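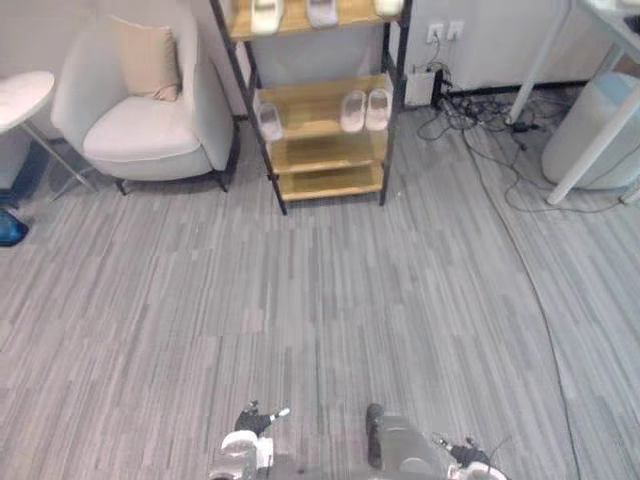

Ashton Maihi, neighbourhood reporter

Good news for anyone who's ever stood in the driveway wondering what on earth to do with a perfectly good couch - the Prillstead furniture swap is coming back in March! I missed it terribly last year (my spare room missed it more), so I rang organiser Shona Dunstan as soon as I heard.

She tells me it'll be in the old Wihongi depot this time, which has proper parking and a roller door wide enough for a wardrobe. Doors open at 9 am. You can bring up to three big pieces per household, and small stuff like lamps and cushions doesn't count towards your limit. Entry is $18 a car, and that covers a hand with the lifting at both ends.

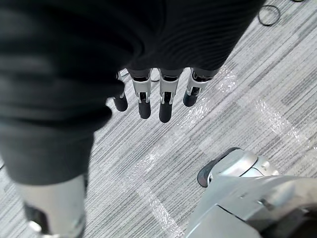
Grey striped carpet, a colour that goes with nearly anything you'd bring home.

Last time the swap found new homes for 599 pieces, and Shona reckons they could have shifted plenty more if the rain hadn't sent everyone home by lunch. "We had people cuddling bookcases under tarps," she said. The Bralia Street end will be set aside for trailers, so please don't park your hatchback there like I did.
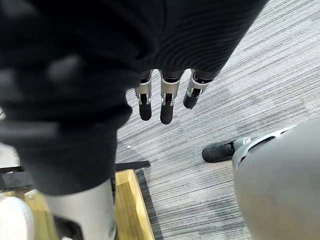

Mattresses are still a no, I'm afraid, and so is anything with a gas bottle attached. Kitchen bits are welcome for the first time, though, and I'm thrilled, as I never come home from these things with anything sensible. Plates, jugs, bread bins, a wooden tray or box like the one here - all fine as long as they're clean. Pack the breakables in newspaper and write your surname on the box.

Shona would love a few more utes on the day. If you've got one, leave your name at the depot office any morning before noon.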